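핸드 그리퍼 도입 가이드 4장. 구매 전 계획과 예산

11월 | 글 Catríona McGrath

급하게 정리함. 오타는 나중에 고칠게요. 3장(설치 공간)은 읽었다고 치고 바로 갑니다.

4.1 작업 먼저, 견적은 나중

1. 뭘 집을지부터 적는다. 그릇, 접시, 대야. 재질도 같이. 스테인리스, 플라스틱, 도자기는 미끄러지는 정도가 다 다름.
2. 제일 큰 물건과 제일 얇은 테두리를 잰다. 벌림 폭은 여기서 정해짐.
3. 겹쳐 놓은 상태로 집을 건지, 하나씩 펼쳐 놓고 집을 건지 결정.
4. 한 손 작업인지 양손 작업인지. 양손이면 그리퍼 두 대, 예비 패드도 두 벌.

주의: 4번을 빼먹고 발주하는 팀이 제일 많음. 나중에 한 대 추가하면 배송비 또 나감.
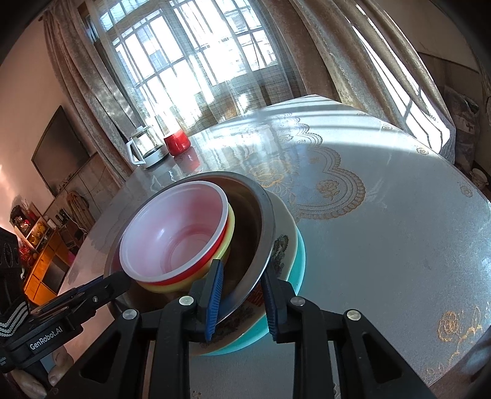

4.2 수량 산정

1. 작업자 한 명당 양손 세트 하나. 돌려 쓰기 금지. 손잡이 조정하다 시간 다 감.
2. 손가락 패드는 소모품으로 따로 잡는다. Urkus 창고에서는 60개 묶음으로 주문. 낱개는 비쌈.
3. 볼트, 나사류도 같은 줄에 넣지 말고 예비품 항목으로.
4. 식기도 예산에 넣을 것. 깨지는 건 무조건 나온다. 플라스틱만 쓰면 싸지만 그것만 갖고는 부족하고 도자기 접시도 섞어야됨.

참고: Mundov 현장은 식기 예산을 0으로 잡았다가 둘째 주에 추가 결재 올림. 따라하지 마세요.

4.3 예산표 채우기

1. 본체. 견적은 두 군데 이상.
2. 소모품. 한 세트당 월 39유로로 계산. 넉넉한 편.
3. 장소 사용료. 가정집이면 하루 단위 협의.
4. 저장장치와 백업. 본체값만 보다가 여기서 터짐.
5. 예비비. 소규모는 1,000유로, 세 곳 이상 동시 진행이면 약 2,000유로.

주의: 예비비를 본체 할인분으로 메꾸지 말것. Costello 건이 그랬다가 분기말에 다시 짰음.
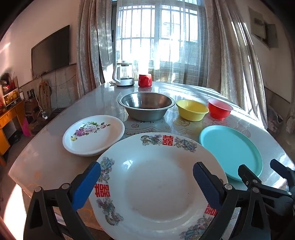 4.4 발주 전 확인

1. 납기. 패드가 본체보다 늦게 오는 경우 있음. 날짜 따로 받기.
2. 보증 범위. 패드 마모는 대개 제외.
3. 창가 작업이면 오후 3시쯤 한 번 가볼 것. 햇빛이 세면 암막 커튼 비용 추가.
4. 유리나 광택 있는 식탁보는 반사가 심함. 무광 매트 한 장 예산에.
5. 반품 조건 서면으로. 전화로 들은 건 소용없음.

참고: Plukuvance 양식 쓰는 팀은 4번 항목이 "기타"로 들어감. 금액 누락 주의.

다 채웠으면 5장(검수)으로.

댓글 3

서진아빠
예비비 기준 세트 수로도 나눠주시면 안되나요? 저희는 한 곳인데 여섯 세트라 애매해요.

mill_07
패드 묶음 주문은 동의. 근데 보관 오래하면 좀 굳던데요. 반년치 이상은 비추.

Catríona McGrath
서진아빠님, 여섯 세트면 큰 쪽으로 잡으세요. 표는 다음 판에 넣을게요. mill_07님 보관 얘기도 추가하겠습니다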